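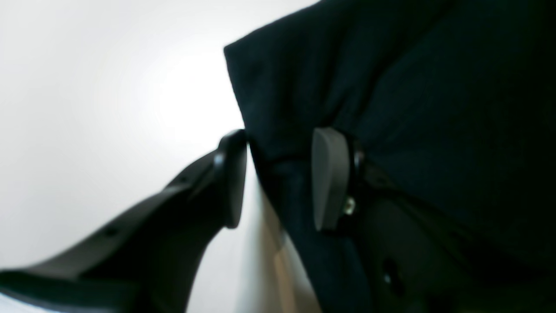
**Pirar opens textile sorting and folding room in Coltonis**

Coltonis, 2023-01-15. Pirar, a company for the care and reuse of household textiles, announces the opening of its new sorting and folding room in Coltonis. The room takes in blankets, throws, curtains and heavy cloth from homes, hotels and guest houses, and prepares them to be used again.

The new room has a surface of 3260 square feet and is divided into 3 areas: receiving, folding and packing. At full operation it will handle 4000 pieces per month. Until now this work was done in two smaller places, and the pieces had to be carried from one to the other before they could be packed.

**Dark fabrics get their own line**

A large part of what Pirar receives is dark cloth, above all navy, black and deep gray. Dark fabric with a soft surface is demanding to sort. Lint shows on it very quickly, and small damage can stay hidden inside a fold. For this reason the walls of the new room are painted bright white, so that the edge of a dark piece is easy to see against them, and the dark pieces are kept apart from the light ones from receiving until packing.

Each piece is opened fully, checked on both sides and brushed when the material allows it. After this it is folded to one of the standard sizes of the company. Pieces with a loose weave are folded fewer times, in order to avoid hard creases during storage. Pieces that cannot be used again as they are will be cut and offered as material for sewing.

**Partners**

The shelves and folding tables were supplied by Rawat, a maker of storage furniture for workshops. The tables can be set at different heights and have rounded corners, so the cloth does not catch when it is pulled across. Plernent, which has worked with Pirar on packing material in the past, provides the paper wraps and the labels. The label tells the size, the color and the washing advice of the piece, and it is attached with a cotton string.

**Opening offer for households**

During January, households in Coltonis may bring up to five pieces without charge for checking and folding. Pieces should be clean and dry at delivery. Pirar asks visitors to remove pins, hooks and curtain weights before they come. Duvets, pillows and carpets are not accepted at this location.

Hotels and guest houses can ask for regular collection. The price list has 86 items and is available at the reception desk, or by mail on request.

**About Pirar**

Pirar collects, checks and prepares household textiles for a second use. The company works with private customers and with businesses.

Press contact: Pirar, Press Office, Coltonis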